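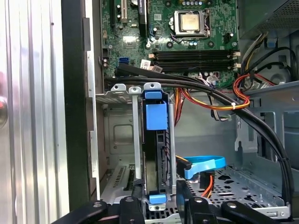
*Gripper at the drive bay, tower case open on its side panel. Hard drive still in its caddy, blue latch and tabs.*

# Cladadach bench arm - strip-down and light shop work

Sold and supported by Pornonine. Page updated Jul 25, 2021, prices on request, see bottom.

One arm, one gripper, wrist camera. Bolts to a bench. Meant for repair shops and recyclers who take old PCs apart all day and would like some of that done by something else. We get asked the same thing every week - can it do the job yet? Short answer, some of it. Longer answer below.

## What it does now

- Pulls drive caddies with a squeeze latch or a push tab. This is the job it's best at.
- Lifts memory out once the end latches are open. Opens the latches too, most boards.
- Unplugs SATA data cables, straight plugs. Angled ones, hit and miss.
- Sorts pulled parts into trays by type.
- Presses a button, holds a panel, passes you a thing.

## What it doesn't do

- Cables. Not properly. A bundle with a zip tie round it is still the hardest thing in the case, it moves when you touch it and then the camera picture is no use for a second or two. Cut the ties first and tuck the wires back by hand.
- Processor levers. It'll lift one, but we don't like the force it uses, so that routine is switched off in the software you get.
- Laptops. Please stop asking, we're working on it.
- Screws, unless you buy the driver head. Even then only ones facing up.
- Anything in the house. It wont load a dishwasher or fold a shirt. Somebody at a trade show tried it with tea towels. No.

## How it did in our own workshop

Silviu Pop ran it on trade-in desktops through March. 117 cases, mixed makes, all opened by hand before they went on the bench. Drive out without help in more than half. Most of the rest needed a wire moved out of the way and then a second go. Two caddies snapped, both brittle old plastic, and to be fair Silviu has snapped a few of those himself.

Speed - slower than a person. A good tech has a drive out before the arm has finished looking. Where it earns its keep is the dull afternoon pile, when the tech is at the next bench doing a board repair and only gets called over for the stuck ones. If you only see a couple of machines a day don't buy this, buy a better screwdriver.

Tsehay Ejigu does the training for new cases. Send her the make and model and she'll tell you if we've got it already. If not, you guide the arm through the job by hand a few times and it picks up the rest, more or less. Plan on a morning per model.

## In the box

- Arm with bench clamp
- Two-finger gripper, spare pads x 2
- Wrist camera, fitted
- Control box and leads
- Stop button on a long cable. Fit it where you can reach it
- 8 parts trays, stackable

Not in the box: the PC to run it, the driver head, a light. You want a light. Side panels throw reflections about and it gets worse near a window.

## Fitting

Solid bench, clear space all round the arm. Case flat or upright, either works, but tell the software which. Mains out of the machine before anything goes near it. Usual antistatic kit - strap on the case, mat underneath.

Set the grip low for plastic tabs. Factory setting is for metal brackets and its too strong for old caddies.

## Extras

- **Tandix driver head** - cross-head and hex bits, upward facing screws only
- **Beyene pads** - softer, better on memory, wear out quicker
- **Long clamp** - for thick worktops

## Ordering and returns

Lead time changes with stock so ring first. Augustina Asamoah handles orders, Bezawit Yimer does repairs and spares. Demo units go out on two weeks' loan, you pay carriage one way. Send it back in the orignal foam please, not loose in a box with the trays on top.

Second-hand arms come up now and then - ask.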